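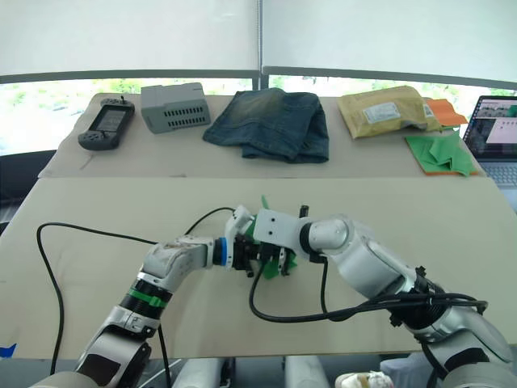

Why does a sheet of paper fold neatly in one direction and crack or wander in the other?

Most machine-made paper has a grain. The fibres settle mostly in the direction the wet web was travelling, so a fold that runs along them bends between fibres, and a fold that runs across them has to bend or break a lot of them at once.

Materials for Makers, Lecture 5: Paper, Grain and the Crease
Setareh Zarei

I love this lecture! Paper is the material you've all handled since kindergarten and probably never looked at closely, so please get your loupes out and keep an offcut beside you while you read.

What a sheet is made of

Paper is a mat of cellulose fibres. They start out suspended in a great deal of water, the water drains through a screen, and as the last of it leaves, the fibres are drawn together and bond where they touch. There's no glue needed for that basic bond, although most commercial papers also have sizing added (to slow down ink and water) and often fillers such as chalk or clay.

Tear an offcut slowly and look at the torn edge. You'll see a fringe of fibres that have pulled out of the mat – on dyed papers the fringe can look paler than the face, and that tells you something about how the colour was put in. Pulp-dyed sheets are coloured before forming. Surface-coloured sheets are white in the middle, and they show it at every tear and every hard crease.
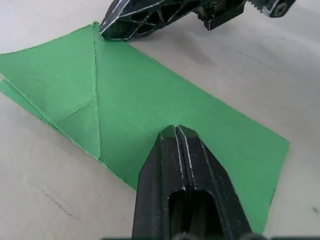 Finding the grain

There are a few ways, and you should try all of them on the same sheet until they agree.

1. Bend test. Roll the sheet over on itself without creasing it and press gently with your palm. Turn it 90 degrees and do it again. The direction with less spring has the grain running parallel to the roll.
2. Tear test. Tears along the grain run fairly straight, and tears across it wander off.
3. Damp test. Wet one side of a small square. It curls into a tube, and the axis of the tube is the grain direction.

Handmade papers may give you a muddled answer. Their fibres lie in more mixed directions, and that's part of why they're so lovely to work with.

What a crease does

When you fold a sheet, the outside of the bend is stretched and the inside is squashed. Paper copes well with a bit of both. Push past its elastic limit and fibres buckle on the inside, some bonds let go, and the sheet now has a line where it's weaker and would rather bend.

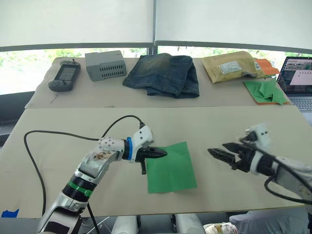 The weakness stays after you flatten the sheet out again. You can press a crease under a stack of books for a week and it will look much better, but the bonds that let go haven't come back, and the next fold will find that line very easily. Origami designers use this constantly – they precrease, open the sheet and then collapse the model along lines that already want to move.

Thickness matters too. A 100 gsm sheet will usually take a hand crease happily. Heavier card should be scored first with a bone folder or a blunt blade, and the score works by compressing the fibres in a narrow channel so the bend stays where you put it. Try it both ways on card across the grain. The difference is huge and quite satisfying!

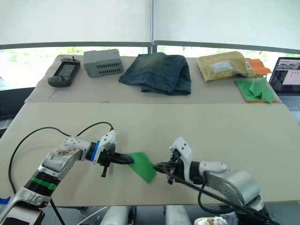 Figure 4. Small green cloth held at a slant from both sides.

Humidity

Cellulose takes up water from the air, and fibres swell far more in width than in length. A sheet therefore grows more across the grain than along it. Bookbinders keep the grain parallel to the spine for exactly that reason, and a book made the other way will show you wavy pages at the gutter before long.

For the tutorial

Bring 2 sheets of the same paper and one you can't identify. Mark the grain in pencil on all of them before you come. Sandamali Hettiarachchi will have card, bone folders and spray bottles ready. Read the chapter on sizing as far as page 44, and have a go at the questions on absorbency even if you get stuck.

Related handouts
Lecture 4: Felt and other non-wovens
Lecture 6: Board, corrugation and stiffness
Studio notes: Caring for a bone folder
Reading list: Fibres and finishes
November recap: Wood, bark and bast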